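Guides > Orkano Home Kit > Part 5: Teaching it to fold a shirt
7 comments | 200 shares

Okay, laundry. I put this off for ages because I wanted to tell you the machine could do it, and it can't yet, at least not the way my aunt would accept. It will fold a plain T-shirt you've laid out nicely. It will not dig one out of a basket. So you teach it with the hand-held gripper first, and then you let it try.

1. Clear a table and put a cloth down. Bare wood is too slippery and the shirt skates off.

2. Lay one shirt flat. Smooth out the sleeves (I skip this when I'm tired and I always regret it).

3. Open the gripper all the way before you go near the fabric.

4. Come in slowly, pinch, lift, fold, let go. Then stop for a second so the software knows that fold is over.

5. Do it again. Henrike Teuber got decent folds after 100 tries with one shirt. I needed 200, but I fidget!

Note: Change shirts now and then. Mine learned on plain ones up in Dorthorpe and went to pieces the first time it met a big print.

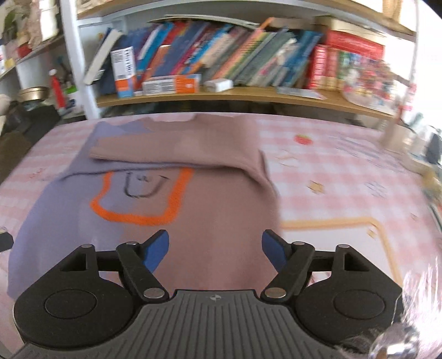

Caution: keep your other hand out of the way while the pads close. They won't hurt you much, but your fingers end up in the training data and then the arm waits around for a helper who isn't coming. Nahuel Medina had to throw out a whole August of folds over that.

6. When you're done, save the session and switch to Try mode. Stay in the room. If it drops the shirt twice in a row, hit Stop and go back to step 2.

Buttons and hoodies are in Part 7. Don't get your hopes up about the hoodies.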